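Folding and Caring for Pull-On Pants: Your Questions
Skikunance Home Laundry Help
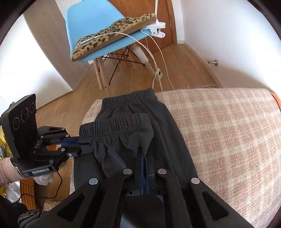 Black pants with an elastic waist are what people write to us about more than anything else, so we finally gathered the answers on one page. If yours isn't covered, send it to Marichka Demchenko and she'll get back to you, usually before noon.

Do I need a table to fold on?
Not at all! A bed or a sofa with a throw over it does very nicely, and plenty of us have never folded a pair of pants anywhere else. A fuzzy blanket grips the fabric a little, so the legs stay where you put them. The one drawback is lint on black cloth. Shake the blanket out first, or keep a lint roller close by.

The waistband bunches up and never lies flat. What am I doing wrong?
Nothing, dear reader. Ruched elastic is meant to gather, and you'll only tire yourself out trying to press it smooth. Lay the pants lengthwise, bring one leg over the other, and line up the two sides of the band as best you can. Then smooth from the waist down toward the hems.

Should I fold in halves or in thirds?
Antonina Tkachuk, who wrote most of this page, folds in thirds for a drawer and in half for a shelf. Long legs usually want thirds. I go in half and then in half again, and my drawer still closes (most of the time).

Can I iron over the elastic?
Please don't. Iron the legs on low, inside out if the fabric is dark, and stop a couple of inches short of the band.

What temperature should I wash black pants at?
Cold is kindest to the color. If the care label allows 40 degrees Celsius you can use it now and then for a really grubby pair, but we'd stay away from 60, as it's hard on elastic as well as dye.

A seam has come loose by the waistband. Is it worth mending?
Oh, nearly always. A few stitches in gray or black thread will hold for ages, and they needn't be pretty. Bohdana Didenko has a mending page with drawings for beginners, and she answers letters too, though in February she gets rather behind.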